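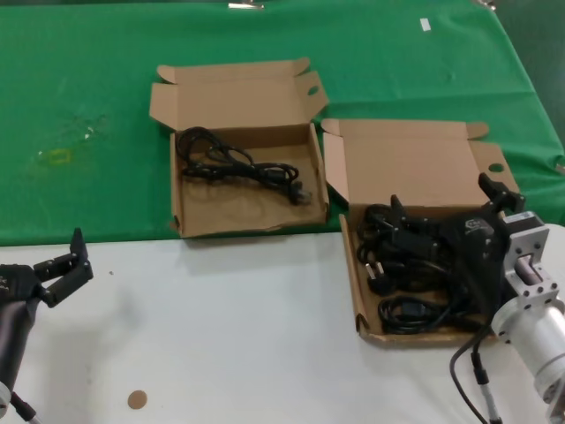 Niltari扣盖式浅型瓦楞纸盒：用于电源线收纳的使用评测

作者：Montserrat Sotomayor
分类：收纳与耗材
分享 8　评论 3

线缆收纳的产品很多，多数在解决绑扎问题：魔术贴扎带、硅胶扣、理线管。绑好以后放在哪里，往往还是一只抽屉或者一只深箱。深箱的缺点是取用，线缆的弯曲部分会互相钩挂，插头又比线身粗，从下层往外抽时容易卡在别的线圈里，最后带出一团。我此前用的是Vunura的带盖塑料箱，单箱容量大，问题恰好也在这里。

本次评测的是Niltari的浅型飞机盒，牛皮纸色瓦楞纸板，一体模切，不用胶带，盒盖与盒体相连，靠侧翼和前舌插合。这种盒子本来是寄件用的，厂家把它列在“办公收纳”目录下，每包8只，平板状态发货。我用它装电源线，连续使用了3个月，下面按折装、尺寸、开合、装载、耐用几项分别写。

一、折装

到手为平板，压痕清晰，压线位置与模切边基本平行。折装顺序是先立两侧壁，再把前壁内翻扣入底部的槽口，最后处理盒盖侧翼。前壁内翻这一步要用一点力，拇指压住内侧折边，听到纸舌卡进槽口为止。如果没有压到底，前壁会略微外鼓，盖子插合后前沿会留一道缝。

整包折完，有2只的槽口没有完全切断，纸芯还连着，硬插会把纸舌顶皱。用美工刀沿原切口补一刀即可。模切刀磨损是纸制品常见的毛病，我不把它算作严重缺陷，但厂家出货前抽检一下并不难。

折装完成后盒体四角没有胶水，也没有订钉，结构强度全部来自双层侧壁。空盒放在台面上，四角能同时着地，没有明显翘曲。折好后存放一段时间再看，侧壁仍然是直的。盒盖则有轻微的回弹，不插前舌时会自己抬起一点，这和纸板折线的回弹力有关，折线反复开合以后会减弱。

二、浅盒与线缆的配合

选浅盒的理由很简单：线缆以平放的线圈存放时，占的是面积，高度需求很小。一根普通的电源线松松地盘几圈，高度主要由插头决定，线身叠两层也不会超过插头。盒子做浅，线圈就只能横向摊开，不会竖着塞进去，上下层钩挂的情况少很多。

盒底是平的，内壁没有凸起，只有折痕。瓦楞纸表面摩擦力比塑料大，搬动时线圈在盒里的滑移比较小。Vunura的箱子端起来倾斜一下，里面的线会整体滑向一边，纸盒没有这么明显。

单线存放时空间浪费明显。一根线只用掉盒底的一角，其余都空着，好处是打开以后插头朝哪边一眼能看到，拿起来不牵连别的东西。多线存放时空间利用率高，代价是线圈互相交叠，插头埋在中间。两种用法我都试过，结论写在第四节。

三、盒盖与开孔

盒盖与后壁相连，翻开后可以向后倒，也可以半立着。靠近盖子一角有一个开孔，手指可以伸进去。厂家页面没有说明这个孔的用途，我主要拿它来拎盖：盒子叠放时，从孔里勾住盖板比从前沿抠要省事，前沿的纸舌也少受一次力。

孔边没有包边，裸露的是瓦楞断面。手指接触时不割手，但断面会掉少量纸屑，前几次开合时比较明显，用手抹一遍之后减少。孔的位置偏向一侧，单手勾孔提盖时盖板会有一点扭转，另一侧的侧翼晚一拍才出来。用另一只手扶一下盒体，动作就正常了。如果孔开在中间，受力会更均匀，只是中间多半要留给贴标签的位置。

侧翼是这类盒子的关键部件，也是最烦人的部件。关盖时左右侧翼要同时收进侧壁内侧，盒内如果有线圈贴着侧壁，侧翼下插时会压到线身，盖子就合不平。处理办法是装线时在两侧留出空隙，或者干脆把侧翼折到盖板内侧不插。后一种做法下盖子只靠前舌固定，平放没有问题，竖放会散开。
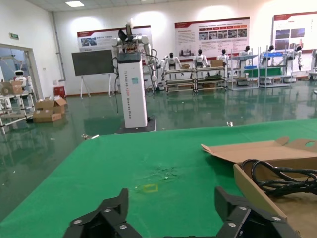 开盖状态的纸盒，盖板上角有孔，盒内为成卷黑色线缆

四、装载密度

按取用时是否带出其他线缆来判断，我把装载分为稀、中、密三档。

稀：单盒一根线，松盘。取线不受影响，盖子一次合平。适合使用频率高的线，或者需要和某台设备对应的线。

中：单盒几根线，每根独立成圈，插头统一朝一侧。取上面的线没有问题，取下面的线要先移开上层。盖子可以合平，侧翼需要对准。

密：线缆填满盒体大部分。未经绑扎时，线圈之间很快交叠成堆，插头从不同方向露出来。想抽出某一根，要先找到它的插头，再顺着线身往回理。盖子能扣上，但盖板中部微微拱起，上面不适合再叠一层。

密装时最容易损伤的是插片。金属插片如果正对侧壁，合盖或者叠压时会顶在瓦楞纸上，时间长了侧壁内层出现压坑。压坑不影响结构，但说明插片在受力。我的做法是把插头转向盒子中部，或者给插片套上保护帽。保护帽用的是Tindall的软胶款，尺寸偏松，倒过来会掉，凑合能用。

绑扎与否差别很大。同样数量的线，每根用一条魔术贴扎带固定后再放进去，密装也能逐根取出。换句话说，纸盒解决的是分隔和堆叠，线圈本身的形状它管不了。如果预期买了盒子就能省掉扎带，会失望。

五、耐用性

开合试验用一只盒子做，空载，完整插合侧翼和前舌后再打开，共200次。结果如下：

前舌：边缘起毛，表层纸轻微分层，插合仍有阻力，倒置不会自行打开。

侧翼：根部折线发白，右侧一片的尖角向内卷，插入时需要用手指引导。

后壁折线：未开裂，盖板回弹明显减弱，翻开后可以停在后倒的位置。

开孔：内缘压扁，未撕裂。我原以为这里会先坏，因为每次都从孔里勾盖。

底部：有几道浅折痕和擦痕，来自搬动时的弯曲和插头刮擦，不影响使用。

堆叠方面，中等装载时叠四五层没有变形，再往上我没有试，架子高度也不够。密装的盒子放在最上层。潮湿环境没有专门测试，盒子一直放在室内干燥的架子上。纸板吸湿后强度会下降，这是材料的共性，地下室和阳台不建议用。

台面用途上有一点值得记录。分拣线缆时，把盒子敞开并排放在桌上当托盘，一只放待理的，一只放理好的，比用塑料箱方便，盒壁低，手伸进去不用抬腕。盒子自重小是个副作用，往里拽线的时候空盒会跟着走，需要按住，或者先放一根线压着。盒盖翻开后占的面积接近盒体本身，桌面小的话两只盒子并排就很挤，盖板会互相搭着，也可以把后面那只的盖子半立起来。

深色线缆配浅色纸底，对比清楚，找插头的时候眼睛不累。这一点比我原来的深灰塑料箱好很多，原先黑线放在灰箱里，傍晚不开灯几乎看不出哪个是头哪个是尾。

六、标识

牛皮纸表面可以直接用油性笔书写，不洇。铅笔能写，看不清。普通不干胶标签粘得住，撕下来会带走表层纸纤维，重贴位置会发毛。需要经常更换内容的，建议用纸胶带打底再写字。

我的编号写在前壁而不是盖面上，因为叠放后盖面看不到。前壁高度有限，字要写小，能容纳一行。内容只写接口类型和长度，额外信息记在表格里。编号表用Numbridge做的，导出的标签模板宽度与前壁不匹配，手动改过一次边距。

七、与塑料箱的比较

Vunura塑料箱：容量大，防潮，盖扣耐用，透光性差，内部无分隔，线缆多时必须翻找。空箱占地，不能压平。

Niltari纸盒：单盒容量小，分隔清楚，可写字，空盒可拆平存放。不防潮，侧翼影响合盖速度，边角会磨损。

两者不冲突。现在的安排是常用线放纸盒，按接口分开；备用线绑扎后放进塑料箱，一年翻不了几次。

八、优缺点汇总

优点
压痕准确，折装后方正
浅型结构适合平放线圈
开孔处耐用度高于预期
拆平后几乎不占空间

缺点
个别槽口未切透
侧翼容易压线，密装时合盖费事
开孔偏侧，单手提盖会扭
初期有纸屑
厂家页面只标外尺寸，没有内尺寸

最后一条建议厂家补上。双层侧壁和单层后壁厚度不同，从外尺寸倒推内尺寸误差不小，买来装电源适配器的人会碰到放不进去的情况。我手上有一只方形适配器，平放时盖子差一点扣不上，侧放更不行，最后还是单独放在抽屉里。

补充：有读者问能不能裁一块隔板把盒子分成左右两格。可以，用多出来的盒子裁一条，高度比侧壁低一些，两端折出小边靠在前后壁上，不用粘。隔开以后线圈直径要相应减小，较粗的线盘得太紧，外皮会有折弯的趋势，不推荐。细线没有问题。

另外，周一检查开合磨损细节时又看了一遍前舌，分层没有继续扩大。试验用的那只盒子目前还在架子上，装的是几根备用线。

分享 8　评论 3　

本网站使用Cookie以改善浏览体验。继续浏览即表示您同意我们的Cookie政策。接受　设置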